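Against the Sealed Cord: Why Appliance Cables Should Be Standard Parts

A power cord is the cheapest functional component on most household appliances and the one that takes the most abuse. It is bent, pulled, stepped on, wrapped while warm, and shut in drawers. It is also, on a growing share of products, the component that the owner is least able to replace. I think this is a design error, and I think it should be treated as one by the people who write purchasing requirements.

The failure itself is well understood. Stranded copper conductors fatigue under repeated bending. The bending concentrates where a flexible cord meets a rigid body, at the plug and at the appliance entry. Strands break one at a time. Resistance at the damaged point rises as the remaining strands carry the load, and the point heats up. Eventually the appliance works only when the cord is held at a certain angle, and after that it stops working.

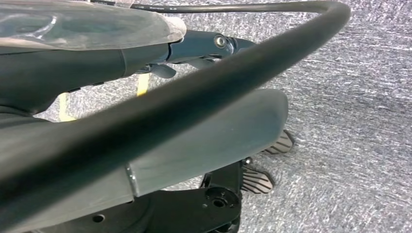

A molded strain relief slows this process by spreading the bend over a longer distance. It does not stop it. Any cord that moves in service has a finite number of bends in it, and an engineer who specifies one knows that the number exists even if it has never been printed in the manual. A part with a known wear mechanism and a low unit cost belongs on the outside of the product, behind a connector.

For three years I kept the repair log at a shared workshop in Mestbridge. The log holds 1,982 entries. Cord and plug faults were the most frequent category in every year I kept it. Where the appliance used a detachable inlet, the repair consisted of handing the owner another cord. Where the cord was fixed but the housing closed with ordinary screws, it took part of an evening. Where the housing was glued or closed with one-way clips, we usually sent the appliance home unrepaired.

The Avitz bench heater and the Lekota hand mixer illustrate the range. The Avitz has a fixed cord, but four screws and a clamp bar give full access to the terminals, and the terminals are labeled. The Lekota cord enters through a bonded grommet and is soldered to a board under potting compound. The two cords are close to identical in gauge and length. One can be replaced with a screwdriver. The other condemns a working motor.
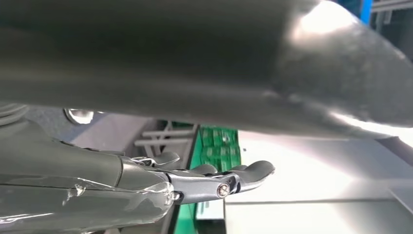
The underside of a curved gray surface, seen close up.

Manufacturers give several reasons for sealed entries, and some are sound. A sealed entry is easier to protect against water. A connector adds a contact pair, and contacts can loosen or corrode. A fixed cord cannot be swapped by the owner for one of inadequate gauge. In a kettle base or a garden tool these points carry real weight, and I would not argue for a plain detachable inlet in either.

They carry much less weight in a desk lamp, a fan, a sewing machine, or a radio. Those products are used indoors, draw modest current, and are rarely exposed to more water than a damp cloth. Standard inlets for that duty have been available for decades. They are inexpensive and keyed against misuse, and most households already own several matching cords.

Intan Halim, who worked on product approvals before she joined the Mestbridge workshop, objects to my position on one point. She holds that detachable cords move the risk somewhere else: owners lose the original, borrow a thin one from another device, and run a heating load through it. Her objection is correct for heating loads. It can be met with inlets keyed by temperature and current rating, which already exist, and with a rating mark that can be read without a magnifier. It does not justify a sealed cord on a fan.

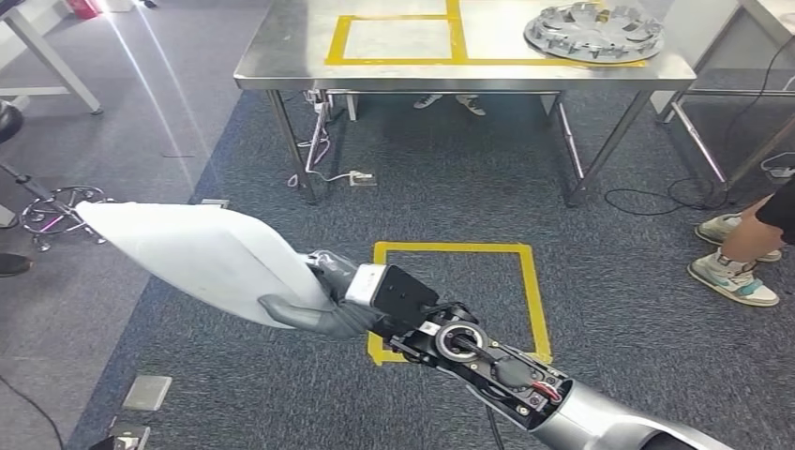 Cost is the argument that remains once safety has been separated out. A detachable inlet costs more than a grommet and requires a larger opening in the housing. On a low-margin product the difference is visible to the person who approves the bill of materials. The cost of discarding the whole appliance falls on the buyer, some years later, and appears in no one's budget at the factory.

Institutional buyers are in a position to correct this. A school district or a hotel group that orders fans by the pallet can write one line into its specification: the supply cord shall be replaceable with common tools and without damage to the enclosure. Sukley, which supplies lamps to offices, already offers a detachable version of its task lamp on request. It should be the default version, with the sealed one available to the buyer who can state a reason for wanting it.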